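Handout 6: Writing Cell Rules That Somebody Will Follow

Lab section, Jacinto Magaña. Bring this to the bench. If you lose it, borrow a neighbor's, and please stop photographing the projector.

Reading before August: the first two chapters of the Drultine shop manual, skipping the history of the company, which goes on for 19 pages and contains a poem.

Two wrist views and one side view of the pick exercise, all from the simulator:
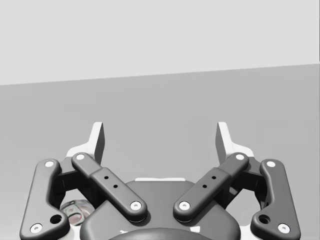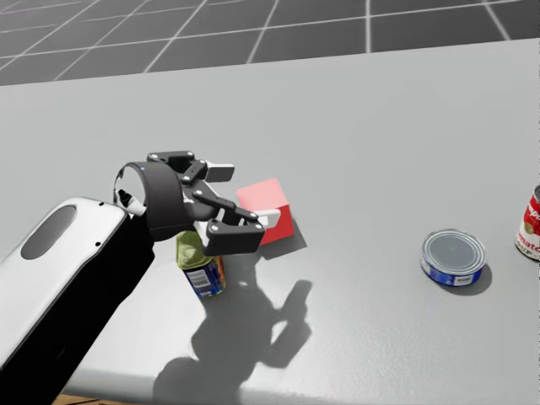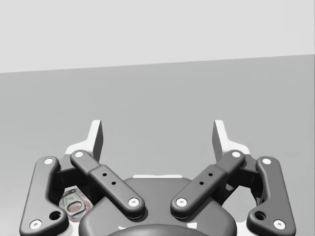
A rule for a robot cell is a sentence that a tired person can obey at four in the morning. Most of the ones you handed in last time were sentences that a tired person could agree with, and that is a much lower bar. "Operate the gripper with due care" got used by more than half of you. I have no idea what due care looks like on a parallel-linkage gripper, and I own a mug with the phrase on it. Compare "Before the arm travels, the fingers are open and the gap between the pads is empty." You can check that one against either wrist view and be done before your coffee moves. If a rule can't be checked from where the operator sits, rewrite it or give the operator a better seat.

## 1. Say what you can see, and from where

Every check needs a viewpoint. The wrist camera is good at the gap between the fingertips and poor at whatever sits behind the links. In both wrist views there is a bit of something silvery on the lower left, mostly tucked behind the finger assembly. An operator who has been told "confirm the work surface is clear" will look at all that nice gray tabletop in the middle and say yes.

So the rule names the view:

- Clear surface: confirmed from the side camera.
- Clear gap: confirmed from the wrist camera.
- If the two views disagree, the surface is not clear. You don't get to pick your favorite.

## 2. Neighbors count

Beginners write rules about the object being picked. The trouble usually comes from the object next to it. Look at the side view again: the upper finger is by the red cube, and the lower finger is directly above the jar with the green lid. A rule that speaks only of the cube has nothing to say about the jar, and the jar will be the part of your incident report that takes longest to type.

Our lab rule, as it stands:

> No descent while any finger is above an object other than the target.

Three people argued last term that this makes crowded picks impossible. It makes them slower. Move the neighbor first, or come in from another side. The tuna can sits off by itself in open space and would be a pleasure to pick, provided the jaws open wide enough, so do check that before you fall in love with it.

## 3. Numbers go in the rule or they go nowhere

"Slow near objects" is a mood. The Cikdale cell, which some of you will visit, runs approach moves at 40 percent of its normal travel speed and says so on the card taped to the pendant. You may think 40 is too cautious. Fine – argue with the number. You can't argue with a mood, although I have watched people try for an entire lab period.

Two more habits while we are here:

1. Put the unit right beside the number. "Limit 2" has been read in this building as seconds, inches and attempts.
2. Give the number an owner. Somebody has to be allowed to change it, and it should not be whoever is standing closest.

## 4. Simulator rules and floor rules

Use the same card for both. I know the simulated jar can't spill. I know you can press reset and the cube goes back where it came from, without comment. The point is what your hands learn. A student who spends a term dragging virtual cans across a virtual table will arrive at a real table with a very relaxed attitude toward cans.

There is one exception, and it's written down: in the simulator you may deliberately break a rule to see what happens, if you say so in the log *before* you do it. Saying so afterward is called something else.

What the simulator won't teach you is anything about guarding, emergency stops or where to put your own arm. That's Handout 7, and we do it in Room 707 with the power off for the first hour. Closed shoes. I will send people home, and I have done it to a visiting dean.

## 5. Retire rules

The old Carrillo binder is on the shelf by the door. Flip through it sometime. It still has a rule about rewinding the tape, and right after it a perfectly good one about pinch points that everybody skipped because it came after the tape. Dead rules take live ones with them.

When you add a line to the card, read the whole card out loud. If you run out of breath, something has to go.

## For next time

Rewrite your own card using sections 1 to 3. One side of one sheet, in type I can read without taking my glasses off. Swap with a partner, and have the partner run the pick exercise doing only what your card says, nothing extra, no kindness. Hand in both the card and the partner's log.

Groups working on the Purex project use their own pick sequence but the same format. Late cards go in the tray outside my office, under the stapler.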